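Betreff: Re: [wohnbau-technik] Lisberg, Flächenangaben in den Exposés

Hallo zusammen,

Asanka Ekanayake schrieb:
> in den Exposés für Lisberg stehen für Haustyp Truvholm zwei
> verschiedene Wohnflächen. Auf dem Datenblatt ist die Terrasse
> zur Hälfte angesetzt, in der Preisliste zu einem Viertel.
> Welcher Ansatz gilt? Und betrifft das auch den Typ Dramia?
> Im Mai gehen die Unterlagen an die Druckerei.

Es gilt der Ansatz zu einem Viertel. Nach § 4 WoFlV sind Balkone, Loggien, Dachgärten und Terrassen in der Regel zu einem Viertel anzurechnen, höchstens jedoch zur Hälfte. Die Hälfte ist also zulässig, muss aber durch einen höheren Wohnwert begründbar sein. Für die Erdgeschossterrassen in Lisberg sehe ich das nicht. Das Datenblatt stammt noch aus der Vorlage von Wickramasinghe und wurde beim Wechsel der Tabelle nicht angepasst.

Dramia ist ebenfalls betroffen, dort zusätzlich im Dachgeschoss. Raumteile mit einer lichten Höhe von mindestens einem und weniger als zwei Metern zählen zur Hälfte, darunter gar nicht. Im Datenblatt wurde der Streifen unter der Dachschräge voll gerechnet. Die Grundstücksgröße von 386 m² ist in beiden Unterlagen identisch und kann so bleiben.

Offene Punkte in der Reihenfolge der Bearbeitung:

1. Flächentabelle Truvholm
Terrasse auf Faktor 0,25 umstellen, Summenzeile neu bilden. Rundung erst in der Summe, zwei Nachkommastellen.

2. Flächentabelle Dramia
Wie oben, dazu die Schräge im Dachgeschoss. Maßgeblich sind die lichten Maße zwischen den Bauteilen, Vorderkante Bekleidung. Die Rohbaumaße aus dem Schnitt im Maßstab 1:50 bitte nicht übernehmen.

3. Ausstattungsseite
Der Text zur Einbauküche bleibt unverändert. Beim Satz zur Arbeitsplatte fehlt der Hinweis, dass Holzoberflächen in Farbe und Maserung abweichen können.

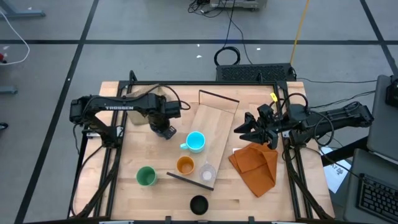

4. Preisliste
Die Spalte »Preis je m²« bezieht sich noch auf die alte Fläche und muss nach 1. und 2. neu gerechnet werden. Die Kaufpreise selbst ändern sich nicht.

5. Druck
Auflage rund 200 Stück, Freigabe erst nach Gegenlesen beider Tabellen. Bis dahin bitte keine Exposés der alten Fassung mehr herausgeben, auch nicht als PDF.

Die Punkte 1 und 2 kann ich übernehmen. Für 4 brauche ich die Preisliste als bearbeitbare Datei, in der Ablage liegt nur der Ausdruck.

Grüße
J.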